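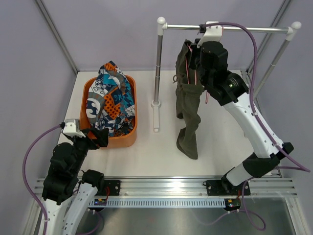
How Hallham Does Its Washing: my project report

Handed in 7/4/19

Why I picked this

My first idea was to write about bus fares, but my topic got turned down for being too big, so I looked round my flat for something smaller and there was the washing pile. I live in Hallham, in one of the student blocks off Greninden Road, and we have two washing machines between all of us. Two! I wanted to know how other people cope, how often they wash things and what they spend on it, and whether living in a shared place changes your habits.

What I did

I wrote a short questionnaire (one side of A4, nothing scary) and left copies in the laundry room, the library café and the launderette in Grekelham, which is a short bus ride away. I got 151 back, far more than I was hoping for. A few had tea on them but I could read them all. After that I sat down with 30 people for a proper chat, 5 of them from the launderette and the rest students. I also kept a diary of my own washing through March, and I'd rather not say how thin the first week looks.

What people told me

Most students wash when they run out of something, and the something is nearly always socks. Hardly anyone has a set day. People living with family were much more regular, often because somebody else in the house decides when the machine goes on.

Sorting colours was the bit everyone wanted to talk about. Students mostly put the whole lot in together at 30 degrees and hope for the best. Bright prints and dark T-shirts go in with towels, bedding, all of it. The older people in Grekelham were quite shocked by this! One told me she still does whites on their own and washes anything navy inside out, which I've started doing too, and I think my jeans look better for it (it's early days).

Drying is the real headache. Our rooms are small, the windows only open a crack, and the dryer costs more than the wash. So clothes end up on chairs, on doors and over the radiator, and a lot of people said their rooms felt damp all winter. I hadn't put a question about drying on the form at all, which was a silly thing to miss. I only heard about it in the chats.

What I'd change

I'd ask about drying from the start. I'd also leave forms somewhere that isn't full of people already doing their washing, as that must have tilted my answers a bit. My question on cost was muddled too: some people counted powder and some didn't, so I've left those answers out of the report.

I've sent a page of this to the Mahrous building office, where they look after our laundry room, and asked about a drying rack for each floor. No reply yet. The blank questionnaire and my diary are at the back.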